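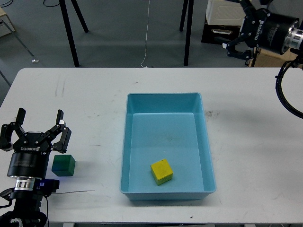
Where the reading circles stand

We are past the halfway point, and I'm glad to report that the Droltcombe and Ekham circles are both meeting every other Saturday. Between them they have 40 regular readers, a good many of whom told us they hadn't finished a novel since school (two have now gone back for seconds and started the author's earlier books!). Your grant has bought 95 paperbacks so far, all of them through the Baidoo bookshop, which kindly gave us its trade price.
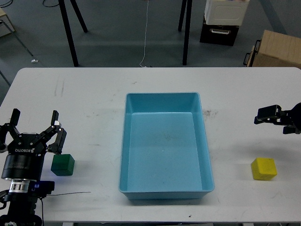 What happens to the books after a circle has read them?

They go to the lending shelf in the Ekham library lobby, where anyone may take one home without a card.

Choosing titles has taken longer than we planned. Readers wanted a say — and quite right too — so we now put six books to a vote instead of handing down a list.

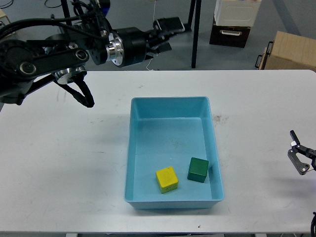
The vote for the spring went to a family saga, with a short story collection close behind, and we have ordered both. The large-print copies were slow to arrive and pushed the Droltcombe start back to February, but that group has caught up nicely since.

On money, we are a little under budget for books and a little over for room hire. We would like to move the difference across, if you're agreeable.

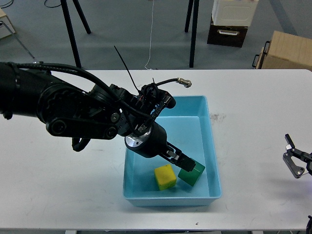
The Bradeo audiobook trial is the one piece still to begin. We have the licenses in hand, and almost half the Ekham readers have asked to join, so I expect to have much more to tell you in the next report. Thank you, as ever, for your patience and your support.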